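Nélida Escobar has 19 trucks and wants to talk about tires. Not the new lease deal, not the paint. Tires.

"It's the second biggest bill we've got after fuel and for years we just paid it," she says. She runs transport at Fendbridge, which moves flooring and drywall out of two depots, Cillport and Ibarra. I caught her by phone a little after 6 in the morning, trucks leaving behind her, so parts of this I had to ask for twice.

The change came in December. Fendbridge dropped its pay-as-you-go tire account and signed with Eteo on a cents-per-mile plan. Eteo owns the tires, checks them in the yard, swaps them when they get down to the agreed tread. Fendbridge pays for miles.

Was it an easy sell? "No. Celeste hated it." Celeste Ulloa does the books. Her worry was the slow months – you still pay a minimum on a truck that's parked. They argued it for weeks and ended up with a lower minimum and a five-year term, longer than Escobar wanted.

"I'd have taken 2 years. But she got the number down so fine, she wins."

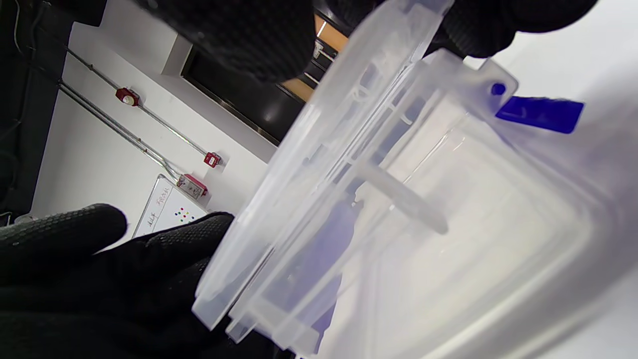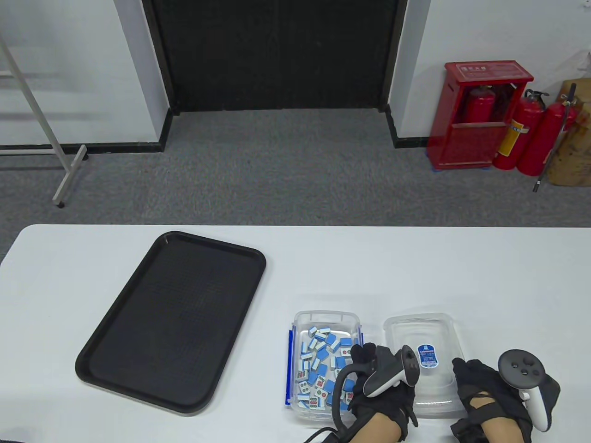

What the drivers noticed first was the pressure checks. Fermín Riquelme, on the Ibarra run since before Escobar got there, says he used to do his with a boot. "You kick it, it sounds right, you go." Now there's a gauge reading on the sheet for every wheel, every week. He grumbles about it. He also says the truck pulls straighter, and he'll give them that much.

Roadside calls? Down, says Escobar, though she won't put a figure on it until she's had a full winter. The one figure she does give me is 1,564 – dollars, for a single night callout last year. One blown trailer tire, a driver stuck till daylight, a load of oak boards that missed it's slot at the site.

"I kept that invoice. It's on the wall."

Retreads next. Eteo wants them on all the trailer axles, Escobar is OK with that, not on the steers, never on the steers. The Cillport trailers go first. Alignment is the other job, they've been putting it off and she knows it eats the front tires, but the nearest shop with a rack long enough is booked up and she cant spare a truck for a whole day anyhow.

Would she go back to the old account? "Ask me when the term's up." Then somebody was shouting for her about a gate key and she had to go.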